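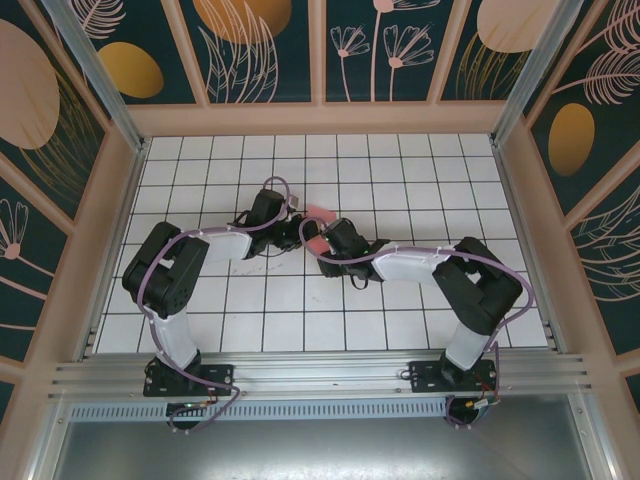 Noeline Pirihi thinks two small arms on a bench don't need written rules. Her comment under my last post said that a desktop arm can't break a wrist, that the big standards were written for cells with fences, and that if you ask every lab to keep a binder, people will stop building things.

I agree with her about the binder. I don't agree about the rules, and I think the case for them is stronger when there are two arms than when there is one.

With one arm, most of what can go wrong is between the arm and the table. With two arms that share a working area, each one is an obstacle to the other, and it moves. A soft limit that was fine last week is wrong as soon as someone shifts a base plate along the rail. The joint limits are still correct on paper. The shared space is different, and the software doesn't know it.

So my first rule is that the base positions get measured and written down, and any change to them voids the old limits. At Brerkau we went through our own log for July and found 246 sessions. In 3 of them the bases had been moved and the config file had not. No one was hurt. One gripper finger was bent and a servo horn was stripped, and we spent a day arguing over whose fault it was.

The second rule is about the handover. When both grippers go for the same small part, one of them has to be the holder and the other has to wait for a signal. Garba Chukwu wanted to leave this to the operator's judgment, and for a skilled operator that works. New people close both at once. I would put it in the procedure and let skilled people be a little annoyed.

The third is cables. They should be clipped along the links, with enough slack at the joints for full travel, and checked by hand with the power off before the first run of the day. This is dull and takes a minute. Redmont has it as line one of their bench sheet, and I have copied them.

What I would leave out is nearly everything else. The draft that Eledeo sent around has a sign-off for changing gripper pads. It has a training level for wiping down the floor of the enclosure. Rules like that get skipped, and then the useful ones on the same page get skipped too.

Noeline's worry is a fair one -- a long rulebook does push people away. Mine fits on one sheet, taped to the side of the bench, with a space at the bottom for the two base positions and the initials of whoever measured them last.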